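Finding a Hat That Stays On: A Talk With Charmaine Rampersad

If you have ever stood in front of a store mirror with a hat perched on your head like a bird that landed there by mistake, then you'll understand why I wanted to spend a morning with Charmaine Rampersad. She has been making and fitting hats in Zelville under her own small label, Kavavus, for long enough that half the people I know seem to own one of her straw brims (I own two, and I'm working on my husband). We had coffee first, and then more coffee, and then she made me take off my own hat so she could see what was wrong with it.

"It's too big," she told me, before I had even put it down. "You bought it for your hair. You were having a good hair day, weren't you?"

I was! It was a wedding, my hair was up, and I have been chasing that hat down sidewalks ever since.

Charmaine started out in shoes, which surprised me. She worked the floor at a family store in Bamdale right out of school, kneeling on the carpet with one of those sliding metal foot measures, and she says everything she knows about hats began there. People came in sure of their size and they were wrong so often that she stopped asking. "You just measure, and you smile, and you bring out the right box," she said. "With hats it's the same, only people are more sensitive about their heads than their feet. I have had grown men tell me the tape is broken."

She writes every measurement down in a set of green notebooks, and when I asked how many heads were in there she got up to check the number on the last page. It's 1,945. The very first is her aunt, who still wears the navy cloche and will not let Charmaine replace the ribbon.

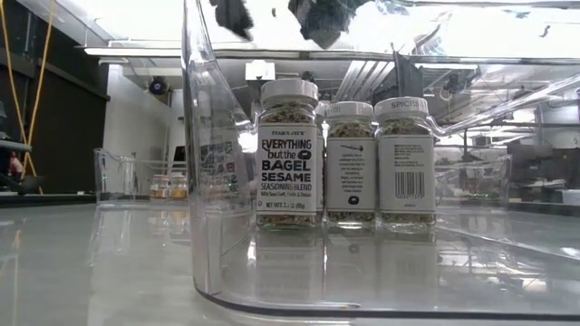 A hat lasts or falls apart depending on how you store it, and Charmaine has strong feelings on the subject. Brims should never rest flat on a shelf, because the weight of the crown pulls them out of shape, so she turns hers upside down and stuffs the crown with tissue. The trimmings are another matter, and they were what made me want to go straight home and clean out my closet. Ribbons, pins, feathers and spare bands all used to live in one drawer, and she could never find the thing she needed until the day after she needed it. "Then I thought about how people keep their spices," she said. Think of three glass jars standing side by side in a big clear plastic bin, white lids on top, and the bagel seasoning showing its name to the front. You can see what's in the glass, you can read the label, and you can lift out one without disturbing the others. She does that with hat pins now, sorted by the color of the head, and the feathers get a jar of their own with a bit of cedar.

I asked what a person should look for when buying a hat with no hatmaker standing by. She took a while over this one and poured us both another half cup.

"Bring a piece of string," she said. "Put it around your head where the hat is going to sit, a finger's width above your ears and across the middle of your forehead. Don't pull it tight. Then lay it against a ruler when you get home and write the number inside your wallet." After that, she says, wear the hat around the store for a good long while. Bend down as if you've dropped your keys. Look up at the ceiling. If it leaves a red line on your forehead, go up a size, and if it slides when you laugh, go down one or ask for a strip of foam behind the sweatband, which any decent store will put in for you.

And the brim? I always thought there was some rule about round faces and long faces, and I had been quietly worried about mine for years. Charmaine waved that away. She pays far more attention to shoulders. A wide brim likes a wide shoulder or a jacket with some shape to it, and a small person in a huge brim can look lovely so long as the crown isn't too tall as well. "Pick one big thing," she said. "Big brim or big crown. Not many people can carry both, and the ones who can already know it."

We got to talking about color next, and I'm afraid we stayed there. Everybody buys black first. She would love it if you bought tobacco brown, or a soft gray with some green in it, because those sit next to skin more kindly in daylight. Her best seller last year was a shade she calls Limsakul, a dusty orange, and she named it after the street where she found the original ribbon on a vacation. She bought the whole roll and carried it home in her hand luggage, wrapped in a nightgown.

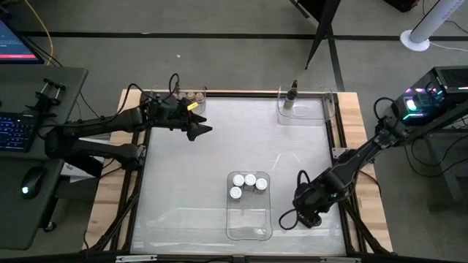 A workbench with a pale top and light wood strips down the sides.

Before I left, I wanted to hear about the new line, which comes out in January and has four shapes in it. There's a bucket hat in waxed cotton, a beret, a felt fedora with a short brim for people who drive a lot (she is very firm that a brim should not hit the headrest), and a knitted cap designed with her friend Ga-eun Yang. The cap took the longest. Ga-eun wanted it ribbed all the way up and Charmaine wanted a smooth crown, and they mailed samples back and forth until the mail carrier began asking how it was going. The finished cap is ribbed to just over the ears and smooth above, and they are both still a little bit cross.

"I wear it every day, though," Charmaine said. "Don't tell her."

She steamed my poor wedding hat while we talked, tucked a strip of foam behind the band, and set it back on my head a touch lower than I would have dared. I walked all the way to the bus stop in the wind with both hands in my pockets. If you'd like a fitting of your own, mornings are best, and she asks that you come with your hair the way you usually wear it.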